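Ticket 236: Pencil case packing, two-arm bench, "is it ready to show" review
Opened by: Henryk Marciniak
Component: task library / desk tidying
Priority: was High, now Normal
Status: Open

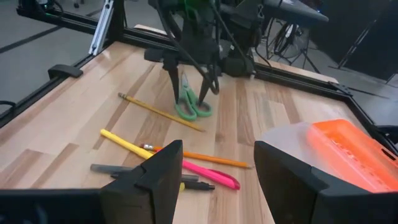 Summary as filed: the packing task is listed in the Vakley task library as "household ready." I want that label taken off until somebody can show me a full clear of the table with no hand reaching in. Pencils, pens, highlighters and one pair of scissors go into the orange case, lid gets closed, done. My niece does it while talking about something else.

Expected: everything in the case, lid shut, arms back to rest.
Observed: depends who you ask, see below.

Comment, Meriem Ramadan
The label was set by the script, which marks a task ready after 5 clean runs. We had 5 clean runs in September. I agree the word "household" is doing a lot of work there. Can you say which step fails for you?

Comment, Henryk Marciniak
Two steps. First is the scissors. The arm picks them up all right, but the handover to the case is a coin toss. If they go in at an angle the handles ride up over the rim and the lid won't come down. The planner then reports success anyway, and that bothers me more than the miss does.

Second is pens lying close together. It closes on two, lifts two, drops one on the way, and goes on to the next item as if it had planned it.

Also, what counted as clean in September? I looked at the run notes and the items were laid out in a row with a gap between each. That is not how anything lands on a desk.

Comment, Amândio Valente
The row layout was mine. It was for calibration and I didn't know the script would pick it up. Sorry. I've moved those runs to the calibration folder so they no longer count toward anything.

On the lid: the success check looks at whether the arm finished the closing motion. It doesn't look at the lid. I can add a check but it needs a view of the case from the side that isn't blocked by a finger, and the wrist views lose it at the end of the motion.

Comment, Henryk Marciniak
So the check asks the arm whether the arm did a good job.

Comment, Amândio Valente
More or less, yes.

Comment, Jadwiga Duda
Tried three things this morning, writing them down so we don't repeat them.

1. Lowered grip force for the pens. Fewer double picks, but a highlighter slid out during the lift. Put it back where it was.
2. Scissors first, then everything else. Better. With the case empty they lie flat more often, and the pencils go on top without trouble.
3. Slower closing motion on the lid. No change that I could see. If the handles are up, slow doesn't help.

I'd keep number 2 as the default order. It's what a person would do, more or less, though a person would also just push the handles down with a thumb.

Comment, Meriem Ramadan
Could the other arm press down while the first one closes the lid?

Comment, Jadwiga Duda
In theory. The two arms get in each other's way over the case and the planner stops for a collision warning. I'd want a day on it.

Comment, Zuzanna Duda
For what it's worth, the people at Luangrath asked me whether this could clear a kid's desk by itself. I said no. They asked about a stockroom bench with the same few parts every time, and I said maybe, with a person nearby. I would like us to write that down somewhere customers can read it.

Comment, Henryk Marciniak
Fine by me — that's the most accurate sentence on this ticket.

Changes agreed:
Label changed from "household ready" to "bench, supervised."
Scissors-first order merged as default.
Row layouts excluded from the ready count (Amândio, done).
Lid check to look at the lid. Assigned to Amândio, no date.
Double pick on pens split off to its own ticket.

Leaving this one open for the lid. Please don't close it on a run where somebody straightened the scissors first.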